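4. Lo que la gente guarda y por qué no lo tira

4.1. Cómo llegamos a los cajones

Reconozco que esta sección empezó siendo otra. Yo quería escribir sobre reparación doméstica, sobre quién arregla qué en una casa y con qué herramientas, y tenía un guion de entrevista muy ordenadito para eso. Pero en Fustcombe, ya en las primeras visitas, pasaba siempre lo mismo: yo preguntaba por la última cosa que se había arreglado, la persona se levantaba, abría un cajón de la cocina (casi siempre el tercero, debajo de los cubiertos y de los trapos) y se ponía a rebuscar. Y ahí nos quedábamos media tarde. Del arreglo hablábamos poco; del cajón, muchísimo.

Así que cambié el guion. En total visité 66 hogares, repartidos entre Fustcombe y el barrio alto de Kimgate, y en cada uno pedí que me enseñaran el sitio donde van a parar las cosas sueltas. No usé la palabra «trastos» porque en la prueba piloto molestó a un señor, y con razón. Dije «las cosas que no tienen sitio», y con eso me entendió todo el mundo. En algunas casas era un cajón, en otras una lata de galletas, un bote de cristal, una bolsa colgada detrás de la puerta del lavadero. En una era el horno, que llevaba años sin encenderse.

Las conversaciones fueron largas y desordenadas, y las transcribí yo, que es una forma lenta de trabajar, pero me gusta. Salieron 817 fragmentos codificables. Por fragmento entiendo un tramo de habla en el que alguien se refiere a una pieza concreta y dice algo sobre ella, aunque sea «ni idea». Los «ni idea» cuentan, y ya adelanto que son mis preferidos.

4.2. Tres maneras de no saber

La literatura sobre acumulación doméstica suele dar por sentado que quien guarda sabe lo que guarda. Se guarda por cariño, por ahorro, por si acaso. Yo también venía con esa idea, y la verdad es que me duró poco. De los fragmentos recogidos, 99 corresponden a objetos cuya función la persona no supo decirme, y en los que sin embargo la decisión de conservarlos era firme. Firmísima, a veces. Una mujer de Kimgate me quitó de la mano un tornillo con arandela cuando creyó que lo iba a dejar fuera del bote.

Leyendo y releyendo esos 99 fragmentos empecé a notar que no todos los «no sé» suenan igual. Hay un no saber de procedencia: la persona entiende perfectamente qué es la cosa (una llave, un casquillo, un tapón de rosca) pero no de dónde ha salido. Hay un no saber de uso, al revés: recuerda que venía con el mueble o con la lámpara, y no consigue imaginar dónde iría puesta. Y luego está el que más me interesa, el que en mis notas llamé «no saber compartido», cuando en la casa vive más de una persona y cada una está convencida de que la otra sí sabe. Este último es fascinante, porque la pieza puede pasarse años protegida por un respeto mutuo bastante infundado.

Aquí viene bien la pieza de plástico. Las hay en casi todos los cajones que vi, y en las conversaciones ocupan un lugar aparte del metal. El metal tiene prestigio; un tornillo se guarda sin discutir. El plástico, en cambio, hay que defenderlo. Y lo que mejor lo defiende, por lo que me fueron contando, es un agujero. Una pieza lisa acaba en la basura en la siguiente mudanza, pero si tiene un agujero es que por ahí pasaba algo, o se atornillaba algo, y entonces ya es «de» alguna cosa. Un orificio funciona como una promesa (perdón por la metáfora, la he quitado y puesto varias veces). La figura 4 lleva una de estas piezas con agujero.
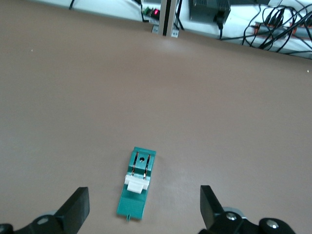 Figura 4. Pieza pequeña de plástico, de color verde azulado, con un orificio redondo cerca de uno de los extremos.

Tassanee Boonyarit me contestó, cuando le pasé el borrador de este apartado, que lo del agujero le parecía bien visto pero que yo lo estaba contando al revés. Según ella, la gente no guarda la pieza porque el agujero prometa nada, la guarda por miedo a la llamada de teléfono: el día en que alguien de la casa pregunte «¿has visto una cosita así, con un agujero?» y haya que confesar que se tiró la semana anterior. Añadía que en su familia esa llamada se produjo una vez, por el tope de una persiana, y que todavía sale en las comidas.

Le he dado muchas vueltas a esa objeción y creo que tiene más razón de la que yo querría. Volví a los fragmentos con su idea en la cabeza y encontré 16 en los que aparece, dicho de una forma u otra, el temor a que otra persona reclame el objeto. Yo los había codificado como «por si acaso» y me había quedado tan tranquila. Releídos, el «por si acaso» no va de que la cosa haga falta, va de que alguien pida cuentas. Un ejemplo, de una casa de Fustcombe: «A mí me da igual, eh, pero como lo tire y sea de la máquina de coser de mi suegra, ya me dirás». La máquina de coser, una Gatetti muy vieja, llevaba sin salir del armario desde que la suegra se la dejó. Da igual. La pieza estaba a salvo.

Lo que no comparto de la objeción es que lo uno quite lo otro. La promesa y el miedo conviven en la misma frase con una facilidad pasmosa, y a menudo la persona empieza hablando de lo útil que sería la pieza y termina hablando de su cuñado.

4.3. El vocabulario de las cosas sin nombre

Un aspecto que no esperaba, y que daría para un artículo entero, es cómo se nombra lo que no tiene nombre. Mis informantes casi nunca dijeron «objeto» ni «pieza» (esas son palabras mías, y ahora me suenan tiesísimas). Dijeron «chisme», «cacharrito», «la cosa esa», «el coso», «esto de aquí». Muchos recurrieron al gesto: giraban la pieza entre los dedos, la acercaban a la luz, la probaban contra el canto de la mesa como si el canto de la mesa pudiera dar alguna pista. En la transcripción todo eso se pierde, y es una limitación seria del estudio. Tengo páginas enteras en las que alguien dice «así, ¿ves?, así» y yo contesto «ah, claro».

También hay diferencias según con quién se hable. Delante de mí, que al fin y al cabo era una visita, la gente tendía a buscar una explicación técnica, a menudo inventada sobre la marcha y muy convincente. Cuando entraba en la cocina otra persona de la casa, la explicación se desinflaba. Uthai Saengthong, que leyó las transcripciones de Kimgate sin haber estado en las entrevistas, fue marcando a lápiz esos momentos y descubrió que la entrada de un tercero casi siempre rebaja la seguridad del que habla. No lo hemos cuantificado y no me atrevo a decir más, pero quien quiera trabajarlo tiene ahí un filón.

Y hay una cosa curiosa con los diminutivos. Cuanto menos se sabe de la pieza, más pequeña se vuelve al nombrarla. El tornillo conocido es tornillo; el desconocido es tornillito, aunque mida lo mismo. Sospecho que el diminutivo sirve para pedir disculpas por guardarlo, como quien dice que total, si no ocupa nada. «No ocupa» fue, de hecho, una de las frases más repetidas de todo el trabajo de campo, y la oí en cajones que ya no cerraban.

4.4. Cuándo se rompe el pacto

Si casi todo se conserva, queda por explicar cuándo se tira. Las mudanzas, por supuesto, aunque menos de lo que yo pensaba: varias familias de Kimgate se habían traído el cajón entero, volcado en una bolsa, sin mirarlo. Un vecino me enseñó una caja con el rótulo de Pongsiri, la ferretería de su antiguo barrio, que había sobrevivido a dos cambios de casa sin que nadie levantara la tapa.

El momento delicado es otro, y es la sustitución del aparato principal. Al llegar una lavadora nueva, las gomas y abrazaderas de la vieja pierden su coartada, y durante unos días quedan en una situación rarísima. Hay quien las tira esa misma tarde, con verdadero alivio. Hay quien las mueve de sitio, normalmente más abajo o más al fondo, y ahí empieza una segunda vida en la que ya no son de la lavadora. Son, a secas, gomas. Esa degradación de la pieza concreta a material genérico la encontré en las dos zonas y en hogares muy distintos entre sí, y me parece el hallazgo más sólido de la sección, si se me permite decirlo yo misma.

Con las piezas desconocidas no pasa lo mismo, y la razón es sencilla: si no se sabe de qué aparato son, no hay aparato cuya marcha las condene. Están a cubierto. Una informante ya mayor me lo explicó mucho mejor mientras volvía a meter las cosas en su lata, una por una, con bastante cuidado: «Lo que sé de qué es, lo puedo tirar. Lo otro, ¿cómo lo voy a tirar, si no sé lo que es?». Le pregunté si alguna vez había necesitado algo de aquella lata. Se lo pensó, me dijo que una vez una chincheta, y me preguntó si quería más café.

En la sección 5 retomo esta asimetría y la comparo con lo que ocurre en los talleres, donde el cajón es de todos y las reglas, como se verá, son bastante más duras.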